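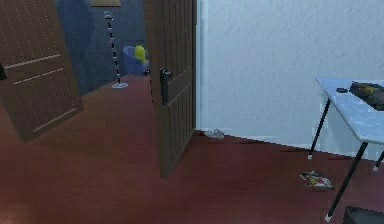
Thursday, late

Marcelino's door results came in after lunch and everyone was very pleased except me. Over 100 simulated apartments, 38 of them never used in training, and the policy gets through the door in nearly all of those too. Janaína had already put the number on a slide by three o'clock.

I spent the evening going through the renders one at a time, which I should have done a month ago. The one I keep going back to has a brown paneled door standing open with a dark lever handle, and past it a blue wall, a striped lamp, an armchair with a yellow cushion. Slippers by the baseboard. A magazine on the floor under the table. It's a nice room. I'd live in it. But what is all that stuff for? Marcelino says clutter and lighting are randomized so the policy can't lean on them. Fine. What about the hinge? I opened the config and hinge friction has 4 settings. Four! My own bathroom door has more moods than that between breakfast and bedtime.

So we vary the cushions and hardly touch the thing the robot has to push against. I said this to Janaína and she said the Zorkov people do it the same way and their numbers hold up. Do they? I read their report twice and couldn't find how many real doors they tried, or who picked them.

Also I don't trust how we score a success. A door counts as open at 30 degrees. I wouldn't fit through that, and I doubt the base would either. Marcelino says it's a standard cutoff. I asked whose standard and he went to look for it and then it was time for his train.

To be fair to him, the baseline from last year did much worse in these same rooms, so something has improved. I just don't know what yet. Could be the handle grasp. Could be that the new floor shine gives the depth network an easier time, which would be a stupid thing to publish.

Asked for two things before the slide goes anywhere: rerun with the friction range opened up properly, and score again at 70 degrees. Janaína said the cluster is full until the Kundance jobs finish. I'll ask again in the morning. Need to buy coffee, and call Mom back.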